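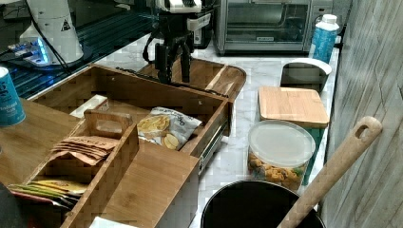 Figure 1. The gripper above the bamboo tray, with the drawer and its caddy in front.

3. Kitchen Setup and First Trials

In the second half of the project we moved from the flat test table to a kitchen counter. Our supervisor, Tarık Kılıçarslan, wanted us to work with ordinary objects, as the team before us used only foam cubes. We called this part of the work Parside.

The task is simple to say. The arm must take a snack packet from the drawer, put it on the tray, and return to the start position. The drawer is always open at the beginning of a trial. Opening it by the arm was in our first plan, but we removed this step in September for lack of time.

3.1 Objects

We selected objects which are difficult in different ways. A snack bag is soft and it changes shape when the fingers close. Paper packets slide over each other, so the gripper can take two of them together. The handle of the caddy is rigid, but the walls beside it are tall and leave little space for the fingers. The pot with the wooden spatula, the canister and the salt container stay on the counter as obstacles, and the arm must not touch them.

3.2 Trials

We made 200 trials with the final program. A trial was counted as successful if the packet stayed on the tray after the gripper opened. In 49 trials the arm failed. The most common failure was a touch between one finger and the wall of the caddy on the way down. After this the arm stops for safety, and a person has to restart it by hand.

We also tried a slower descent, and one trial became nearly 60 seconds long. The contacts were fewer, but we did not have enough laboratory hours to repeat the full set at this speed, so these results are not included in the table.

3.3 Problems which remain

The program chooses the grasp point from above and does not know how deep the packet lies. For the thin packets this is important. We want to add a force limit on the last part of the descent, and Section 4 gives the first calculation for it.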